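How to Prepare and Run a Robot Food Handling Demonstration for Visitors

Issued by the Stundale Automation Center
Last reviewed 27th July

Purpose

This guide sets out the standard procedure for the food handling demonstration offered during open days at the Stundale Automation Center. It is intended for staff who will host a group for the first time and for partner schools that wish to hold a similar event. The demonstration lasts 86 minutes, including the introduction and the discussion period. Groups are limited to 6 visitors for each host.

Before the visit

Confirm the booking with Guilan Xiong at the front office and obtain the final list of names. Visitors under the age of sixteen must be accompanied by an adult. Ask in advance whether any member of the group uses a wheelchair, as the viewing rail can be lowered on one side only.

All food used in the demonstration is treated as display material. It is not served to visitors at any time, and the host should state this at the beginning of the session. Refreshments are available in the Alva Room.

Setting the table

Wipe the tabletop and allow it to dry. Place the steamer at its assigned position and route the power cord behind it. Set the plate within reach of the gripper and arrange the buns with clear space between them. Buns that touch one another tend to stick, and the gripper may lift two when the program calls for one.

Run the arm slowly to the first approach position and check that the fingertips stand on either side of the nearest bun. If they do not, move the plate. Do not edit the stored positions on the day of a visit.

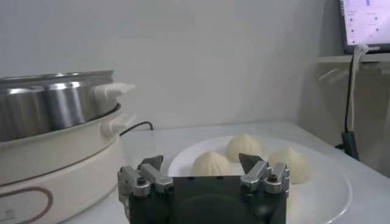
Gripper at the plate, with three buns set out beside the steamer.

Conducting the demonstration

Step 1. Gather the group behind the rail and introduce the operator by name. Yuzhen Ren and Guangming Shi are the trained operators for the food handling table. No other member of staff may start the arms while visitors are present.

Step 2. Show the location of the emergency stop buttons and press one with the arms at rest. Reset the system before continuing.

Step 3. Begin with the plate task at reduced speed. The operator should pause once with the fingers open and explain how the finger width is selected. A visitor may then be invited to choose the next bun.

Step 4. Proceed to the bowl task. Dough is a soft material that changes shape when it is held, and visitors generally find this part harder to predict. Allow the group to watch one full cycle in silence before offering any explanation. The second arm reaches into the bowl from above, so the host should stand to the left of the group to keep the view open.
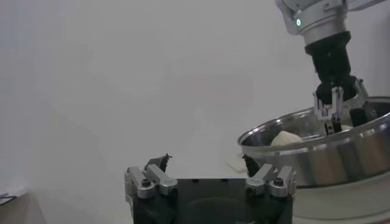 Can visitors operate the arms themselves?
Visitors may guide an arm by hand during the final part of the session, provided that an operator is at the controls and the speed is set to the lowest level.

Step 5. Close with questions. Technical questions that the host cannot answer should be written on the Talo inquiry form and passed to Yichen Long, who replies by e-mail within 4 working days.

After the visit

Return both arms to the rest position and switch off the steamer at the wall. Allow it to cool before emptying the water. Discard all buns and dough, wash the plate and bowl, and clean the fingertips with a damp cloth. Liquid cleaner must not be sprayed directly on the grippers.

Record the session in the visit log, including any stops and their cause. Requests for replacement fingertips should be sent to Yulan Liang. Schools borrowing equipment under the Unel program should use the form supplied with the loan agreement.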